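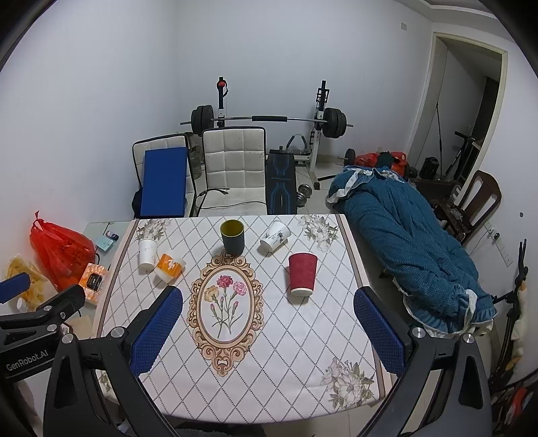
Handout 3: Showing a Robot What You Mean
Introduction to Robot Learning, Bondmont College
Notes by Adeel Niazi. Read before the lab session. Yes, all of it.

Where we left off

Last time we tried to write down, in words, how to set a fallen cup back on its base. The class needed 51 lines and the result still had the cup ending up on its head. I keep that document in a drawer and look at it when I feel optimistic about programming.

The difficulty was never that you don't know how to pick up a cup. You know it so well that you have no access to it. Your hand opens before it arrives, slows down without being told, and gives up on a bad grip long before you would describe it as bad. Teaching by demonstration is the admission that we should stop asking you and start watching your hand.

Three ways to show a task

1. Guiding the arm. You take hold of the robot's own arm and push it through the motion while it records its joint angles. Everything you record is something the robot can do, because the robot just did it. The drawback is that you are wrestling a heavy machine with both hands while attempting something delicate. Your demonstrations will look like a person moving a fridge. Your body also gets in the way of the robot's cameras, which matters later when the robot has to do the job without you standing there.

2. Remote control. You sit apart from the robot and drive it with a joystick, a headset controller, or a smaller copy of the arm. The cameras see only the robot, so what is recorded matches what it will see at run time. You lose the feeling in your fingers, though, and most setups add a small delay. Beginners respond by moving very slowly and stopping a lot. The robot learns this too. A policy trained on nervous drivers hesitates in exactly the places where the drivers did, and people watching it assume it is thinking.

3. Hand-held gripper. You leave the arm out altogether and carry a gripper with a camera on it. You do the task yourself, with two fingers instead of five, and the camera records what the gripper sees. The arm only comes in afterward, when a trained policy has to move a matching gripper the same way. It is quick and portable, and it works in ordinary rooms. A table with a flowered cloth, a few paper cups standing or lying on it, and a barbell rack off to the side of the chairs makes a perfectly good workplace. A robot that has only ever seen a clean gray bench has been raised too gently.

The cost of the third method is that nothing stops you from doing what the robot can't. You can lean over, step sideways, or twist your wrist to an angle no arm on our shelf will reach. Some of these demonstrations get thrown out when we check them against the arm's limits. Please try not to make the checker's day interesting.

What the camera needs to see

The policy knows only what was recorded. If you located a cup by glancing over your shoulder, that glance is not in the data. From the policy's point of view, the gripper swung to the left for no reason and was rewarded with a cup.

So begin with the relevant objects in view, and keep the gripper's fingers in view as well. The fingers are how the policy judges distance. Watch for the moment of contact in particular: if the object is hidden when the fingers close, you have recorded a person closing a gripper on a rumor.

Background clutter is welcome. Patterned tablecloths are welcome. What we want to avoid is clutter that predicts the answer. If every tipped cup happens to lie on the same printed flower, the policy may learn to visit the flower.

Paper cups, a short note

Paper cups look like the easy case and are not. They weigh almost nothing, so a brush from one finger sends them traveling. They also crush. A standing cup can be taken from either side, just below the rim or farther down. A cup on its side has an opening at one end and a narrow base at the other, and it rolls in a curve, away from you if it can manage it.

To right a tipped cup, line the fingers up across its body, close until it stops sliding and no further, lift, turn, and lower. Release only when the base is flat on the table. Dropping it the last little bit works for you most of the time. It works for the robot much less often, and the robot won't know why.

How many, and how different

For the lab, each pair records 50 demonstrations. Change the starting positions between them. I mean really change them. Two years of grading have taught me that students will move a cup the width of a thumb and write "varied" in the log.

Keep the recoveries. If a cup slips and you catch it, leave that in. A data set of flawless grasps teaches the robot what to do when all is well, and then the first small mistake puts it somewhere it has never been. The errors pile up from there – this is the drift problem from the Nevside reading, and the reason your final project will spend an afternoon staring into a corner.

Don't keep the other kind of mistake, where you forget what you were doing, put the gripper down, or answer a text.

Agree on a strategy with your partner. If one of you always goes in from the left and the other from the right, a simple policy will average the two and drive straight into the middle of the cup. Both of you were correct. The cup is still on the floor.

For the lab

Bring the Jatoi worksheet with part A filled in. In the log, write down the starting layout, who held the gripper, and whether you would want a robot to copy what you just did. The last column is the one I read.

Questions to think over (not graded, though I do ask)

Which of the three methods would you choose for folding a towel, and what would you lose by it?

Your policy picks up standing cups well and ignores the ones on their sides. Name 2 causes that can be checked in the data before anyone touches the code.

Why might a faster demonstrator produce a worse robot? Why might a slower one?

Reading for next time: the Purkska chapter, up to the part with the integrals.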